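The bed you make in the morning

Bianca Pop changes the beds in the same order every time. First the pillowcases, then the duvet cover, and the bottom sheet at last. She learned this in a guesthouse in Gristano, where she worked for six summers, and she still does it in her own apartment, where there is only one bed and no guest is waiting for the key.

"When I take the sheet off last, the mattress does not stay bare for long," she told me in her kitchen. "I do not like to look at a bare mattress. It looks like someone has moved out."

I went to see her in September, when the windows can still be open all morning. I wanted to write about bed linen, and my friends thought it was a strange subject. But we spend a third of our lives on it, and most of us choose it in less time than we choose a melon.

For many years the linen in Bianca's family was white. Her grandmother bought it by the meter and hemmed the edges herself. It was boiled, starched and ironed, and then it lay in the closet with a bar of soap between the piles. Color came into the house with the children. One cousin got a cover with sailing boats, another got yellow ducks, and Bianca got cherries. She slept under the cherries until the cotton was so thin that her mother cut it into cloths for the windows.

Now the prints have come back, and this time they are for adults. At Mocanu, a small linen shop near the old market, fruit takes up a whole shelf. There are lemons, pears, figs and of course strawberries. The shop assistant told me that many customers say they are buying for a daughter, and then ask for the size of a double bed.

A large print behaves differently on a bed than on a shelf. In the package it is flat, and you see one fruit, perfect, exactly as it was drawn. On the bed it has to live with the folds. Bianca does not mind this. She smooths the upper part with her forearm, from the middle to the sides, and lets the rest fall as it wants. She says a bed which is pulled tight like a drum belongs in a hotel, and she has made enough of those.

She is stricter about washing. New linen goes into the machine alone the first time, at 60 degrees if the label allows it, and inside out so the print does not rub. She buys 100 percent cotton and reads the small label before she looks at the pattern. Pale colors show everything – a drop of tea, face cream, the pen you forgot in the bed – so she treats a mark with plain soap and cold water the same evening and leaves it overnight. If it does not come out, she keeps the sheet anyway. "It is a bed," she said. "It is not a tablecloth for a wedding."

Ironing she gave up seven years ago. She hangs the sheets on the balcony with the long edges together, pulls the corners and folds them while they are still a little warm from the sun. One crease always remains in the middle. By the second night, she says, it is gone or you have stopped seeing it.

Two companies make most of the linen I saw at the shop. Takell prefers small patterns that repeat, and Flomik draws its fruit big, with dark outlines, like in a picture book. I had gone there only to ask questions. I came home with a set from the big-fruit shelf, washed it alone as I had been told, and put it on the bed before it was dark. The pillowcases I had taken off first.

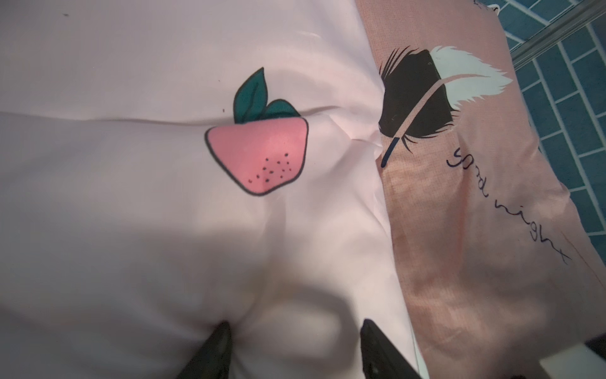
A strawberry print on pale pink, with a long crease across the leaves.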